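Building an Enclosed Two-Arm Workcell for a Shared Workshop

March 2020
By Noel Macapagal

This guide sets out the procedure for constructing a compact tabletop workcell for two small robot arms, as adopted at the Treritstead workshop. It is intended for members who have completed the bench tools induction and who are comfortable cutting aluminium extrusion and crimping low-voltage connectors. The practice task used throughout is the handling of retired mobile phones.

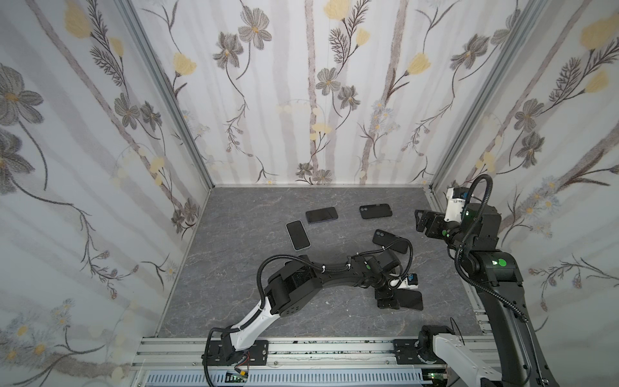

1. Before You Begin

Confirm that the bench is rated for the combined load of the frame, the arms and the power supplies. The benches along the north wall at Treritstead are suitable. The folding tables at the Tovstead annex are not, and a workcell must not be assembled on them even for a short demonstration.

Reserve the bench through the usual booking sheet. The frame requires one session to cut and assemble, and the adhesive on the wall panels must be left overnight before the panels are mounted. Members should therefore book two consecutive days.

The following materials are required:

Aluminium extrusion for the posts, the front rail and the side rail
Corner brackets, T-nuts and cap screws to suit the extrusion
Three rigid backing panels
Wallpaper or printed covering for the panels
A stone-pattern surface sheet for the floor
Two arm mounting plates
Flexible corrugated conduit and small cable ties
Two wrist camera mounts
Power supplies as specified by the supplier of the arms

Offcuts of extrusion are kept in the rack beside the drop saw. Members are asked to use these for the side rail before drawing on new stock.

2. Cutting and Squaring the Frame

Cut the front rail first, as all other dimensions are taken from it. Deburr both ends with a file and wipe off the swarf before fitting any T-nuts. A nut that has picked up filings will bind in the channel, and it is difficult to remove once the brackets are in place.

Fit the two rear posts loosely to the base and stand the frame upright. Measure both diagonals across the floor opening. If the two measurements differ by more than 2 mm, loosen the rear brackets, press the frame into square and measure again. Tighten the brackets in rotation, a little at a time.

The side rail may then be fitted along the right-hand edge of the floor. It stiffens the frame and provides a stop for small items that would otherwise slide under the wall panel.

3. Laying the Floor

The surface sheet should lie flat without adhesive wherever possible, so that it can be replaced when worn. Cut it slightly oversize, lay it in position and trim it against the frame with a sharp knife and a steel rule.

A mottled or veined pattern in mid-grey has proved satisfactory. Plain white sheet was tried in an earlier cell and produced strong glare from the overhead lights, which made glossy phone screens hard to distinguish on camera. Gloss finishes should be avoided for the same reason.

4. Preparing the Wall Panels

The workcell is enclosed on three sides, with the near side left open for the arms. The panels prevent movement elsewhere in the workshop from appearing in the camera views, and they keep dropped items on the bench.

Any opaque covering may be used. The present cell is papered in a floral print over pale vertical stripes, with large grey flowers and smaller yellow ones. A patterned wall is a useful choice where the recorded material will be used to train a model, as it discourages reliance on a plain background. Members may change the covering between projects, and a note of the pattern should be made in the cell logbook when this is done.

Apply the paste to the backing panel and allow it to become tacky. Lay the paper from the top edge and smooth it downward with a dry cloth. Trim the edges only after the paste has cured. Panels should be slid into the frame from above and secured with two brackets each.

5. Mounting the Arms

Both arms are mounted on the front rail and reach inward over the floor. Bolt each black mounting plate to the rail before lifting the arm onto it. Two people are required for this step: one to support the arm and one to start the screws.

Leave enough distance between the plates for each arm to fold back to its rest position without touching the other. Check this by hand, with the power disconnected, moving one arm slowly through its range while the second is held at rest. Repeat the check with the arms exchanged. The two grippers must both be able to reach the centre of the floor, where most tasks take place.

Do not rely on software limits alone. If the arms can collide under power, fit the mechanical stops supplied with the base joints.

6. Routing Cables

Cable faults have accounted for most of the interruptions recorded in our logbook. The following practice should be observed.

Run the wrist cables inside corrugated conduit along the outside of each arm. Leave a generous loop at the elbow and another near the wrist, then secure the conduit with small cable ties. Pull the ties snug without crushing the conduit. Trim the tails flush, as a cut tail will scratch a phone screen.

Move each joint by hand to both ends of its travel and watch the loops. A loop that draws tight must be lengthened. A loop that hangs low enough to drag over items on the floor should be shortened or tied further along the link – a small amount of contact is tolerable, but a cable that pushes objects about will spoil a recording.

Small circuit boards may be fixed to the front rail, provided that they are insulated from the metal. Red and black supply wires should be kept short. Leads leaving the cell should drop directly behind the bench and must not cross the walkway.

7. Fitting the Wrist Cameras

Each arm carries a camera in a small white mount near the wrist. Fit the mount so that the tips of the gripper are visible when closed and when fully open. Record the orientation of each mount with a pencil mark, so that it can be restored after maintenance.

Members who wish to print replacement mounts will find the Prenivness drawing files on the workshop computer. Print these at 70 per cent infill. Lighter prints have cracked at the screw holes.

8. Preparing the Phones

Only phones released through the Cabanatuan reuse collection are to be used. Personal devices must not be placed in the cell. Before a phone is accepted, confirm that it has been erased, that the SIM tray is empty and that the battery shows no sign of swelling. A swollen battery must be taken directly to the metal bin outside the loading door and reported.

Include a mixture of finishes. Black cases, bare glossy backs and light-coloured edges each present a different difficulty to the gripper. Some phones should be laid face up and some face down, at varied angles and at varied distances from the arms. Neat rows should be avoided, as they do not test the approach of the gripper from different directions.

9. First Powered Session

Clear all tools from the floor of the cell. Connect the power supplies, confirm that the indicator lights on the arms are lit, and keep one hand near the emergency stop. A second member must be present for the whole of the first session.

Begin with one arm only, at the lowest speed setting. Lower the open gripper over a single phone and stop before contact. Check that the wrist is level with the floor and that the conduit remains clear of the fingers. Close the gripper gently across the narrow width of the phone, lift it a short distance and set it down again.

Repeat with the other arm. Once both have been checked separately, they may be run together, with each kept to its own half of the floor for the first several attempts. Hand-over tasks, in which one arm passes a phone to the other, should be left until the operators are confident in the clearances.

10. Maintenance

Wipe the floor sheet before each session and remove any specks of grit, which mark screens. Inspect the cable ties weekly. Retighten the mounting plate screws after the first 2000 cycles and again at 4000, and enter each inspection in the logbook.

The floor sheet and wall coverings will next be reviewed in June. Members who find a fault in the meantime should switch off the cell, attach a red tag to the front rail and leave a written note with the duty supervisor.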